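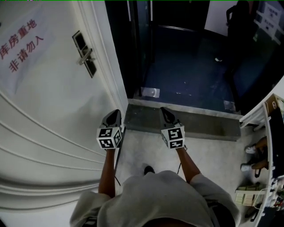 Tuesday at Vurnum: the stockroom door and everything past it

I have wanted to see the inside of the Vurnum warehouse ever since I bought my first Jundamix shelf kit, so when they announced an open day in October I signed up within the hour. Two bus rides and a long walk past the canal later, I was there, with a paper badge and far too many questions!

We started in the front hall with coffee and a short talk by Radomir Obradović, who has run the storage side for 13 years. He talks fast and clearly loves the place. The building went up as a print works, got split into smaller rooms later on, and you can still feel that as you walk through it – lots of doors, lots of short corridors, hardly two rooms with the same floor.

The stockroom was my favorite stop. The door is white with a silver lever handle, and there's a sheet on it in red Chinese characters, 库房重地 over 非请勿入. Arlindo Godoy, who took our group around, translated it for us: important storeroom area, no entry unless invited. Well, we were invited, and I felt very grand about it.

Then comes the step. It's a raised dark gray threshold running right across the doorway, with light gray floor on one side and dark navy on the other. I love this kind of thing. You look down, you see the color change, and you know you have crossed into somewhere with its own rules. The navy has its share of specks and scuffs, and I liked it better for them. A shiny show floor would have told me a lot less about the place. There are more signs up on the wall inside, and a black chair near them.

Arlindo told us the Flulau parts come through that doorway, almost 200 boxes on a busy morning, and that carts have to be tipped back a little to get over the step. Somebody asked why they don't put in a ramp. They have tried one, and it kept sliding!

After that we saw the packing benches, where I got to fold a Gilani carton myself (badly, the first time), and the returns corner, which smelled of cardboard and oranges.

If you go, wear flat shoes and pick the morning slot. The afternoon groups were bigger and had to wait in the corridor for their turn. The canteen does a very good lentil soup until 2, and the bus back leaves from the far side of the bridge.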